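Step 4: Wiping down the white tabletop

I do mine every Saturday, before anybody needs the table.

1. Shake the crumbs cloth out over the sink.
2. Put 2 drops of dish soap in a bowl of warm water -- more than that leaves streaks.
3. Wipe from the wall toward you, then go over it again with plain water.
4. Dry it with an old T-shirt. Mine has seen around 65 washes and it's perfect!

Note: pencil marks come off with a damp eraser sponge. Go easy.

Caution: no scouring powder, ever. I dulled a corner that way.

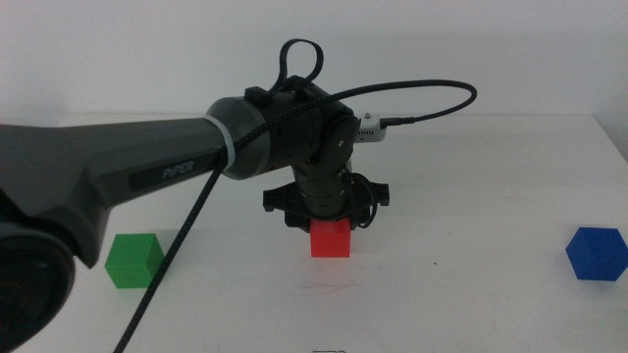 Can I use vinegar in place of the soap?
A splash in the rinse water is fine, but I'd still wash with soap first.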